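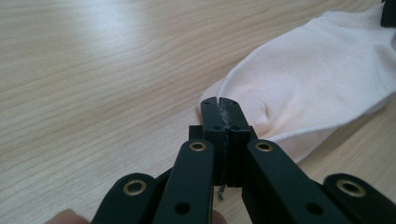
4. Sock handling

Small laundry is often treated as the easy end of household manipulation. Shirts and towels get most of the attention in the folding literature, and socks are usually left out or handled as a sorting problem, where the robot only needs to drop matching items in the same bin. We included socks in the Grastlow task set for the opposite reason. In the home survey reported in Section 2, pairing and folding socks was the laundry step people most often said they would hand over to a machine.

The task begins with a single pair on a table. The robot must pick up one sock, lay it flat on the other with the toes pointing the same way, and fold the pair once. Turning one cuff over the other was dropped from the protocol after early tests, when neither of our two arms could open a cuff reliably.

Training data came from people using a hand-held gripper with parallel linkages and narrow fingertips. Sveva Lombardi and Xolani Mahlangu collected 600 demonstrations, of which 164 were removed by hand. Most of the removed ones had a long pause in the middle or a grasp that was corrected with the free hand. The Luster policy was trained on what remained. The Zorkitz baseline, which uses scripted grasp points and no learned control, was tuned on the same table.

Figure 4 shows the grasp that gave the most trouble. The fingertips are closed on the edge of a white sock on a wooden tabletop, and the knit bunches slightly beside them. A person doing this by hand can feel whether one layer or two has been taken up. The gripper has no such sense, and from the camera view the two cases look much alike. When both layers are taken the sock can still be moved, so an error at this point does no harm to placement. It does matter for turning a sock right side out, a task we did not attempt.

Figure 4. Pinch grasp at the edge of a white sock, hand-held gripper.

Each method was run for 50 trials. A trial was stopped if the sock left the table or if the arm made no progress before the time limit. Frøydis Solheim scored the final state from video without knowing which method had been used, and Trilok Chaudhary scored the same videos separately. Disagreements were settled by looking at the footage together.

The learned policy finished the task more often than the baseline, though neither came close to what a person does without thinking. Failures of the baseline were mostly missed grasps on thin fabric. The learned policy seldom missed, but it tended to let go late, and the sock was dragged out of line as the arm withdrew. Thick socks reduced this problem and pale socks on the pale table made it worse.

We would not call sock folding ready for home use on these results. Moving loose socks from one place to another is close. Making a neat pair is further off, and the release needs more work than the grasp.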